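Household and Shop-Floor Chores: Frequently Asked Questions

Casta Office of Applied Automation
Last reviewed September 18, 2021

Can a machine do household chores today?
Some of them, under set conditions. Floor cleaning and lawn mowing are well established. Work that requires picking up mixed items, such as clearing a table or unpacking shopping, remains at the trial stage and is not offered by this office as a service.

What about shop-floor work?
Results are better where the items are rigid and always arrive in the same position. At the Bulldale site, the sorting cell handles cartons for up to 6 hours between checks. Shelf stocking by machine is still supervised by a member of staff at all times.

How does the office decide that a chore is ready?
A chore is listed as ready after 800 attempts in which no more than 6 required a person to step in. Attempts are made in ordinary lighting and in dim rooms. Partial results are not published.

Which chores are on the list?
Carton sorting, tray return and floor cleaning. Tray return was added in December, following trials at Andedberg.

Why are shopping bags considered difficult?
A thin plastic bag changes shape whenever it is touched. Its handles may stand up or fall flat, and its folds can hide the lower part of whatever is inside. A machine must find the handles, close on them without tearing the plastic, and allow for contents that shift as the bag is lifted. Bottles and jars of different heights make the load uneven.

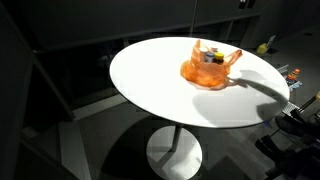

Periklis Manolakis wrote to us that speed matters less to him than we seem to assume. He would accept a machine that took all afternoon over the groceries, provided he did not have to stay in the room with it. We have received similar letters, and unattended operation will be assessed separately under the Min program.

Will these machines replace shop staff?
The office takes no position on staffing. Questions of this kind should be addressed to the employer concerned.

May members of the public attend a trial?
Yes. Visits to Andedberg are arranged by written request and are limited to 6 persons. Visitors under 16 must be accompanied by an adult.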